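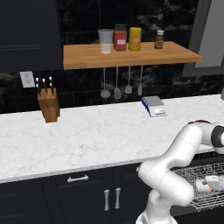

The arm at the dish rack in Clarix, the simulated kitchen. Picture: Inditz

Inditz, a software company in Wavthorpe, has recorded 197 examples of kitchen work for its learning system Gudeta. All of them were made in simulation, and two operators guided the arm by hand control. Each example lasts 60 seconds at most. 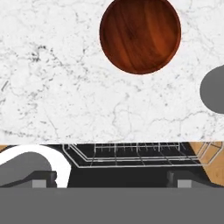
The company says it will continue the recording until June. After this, the examples will be given to two universities, which may use them free of charge.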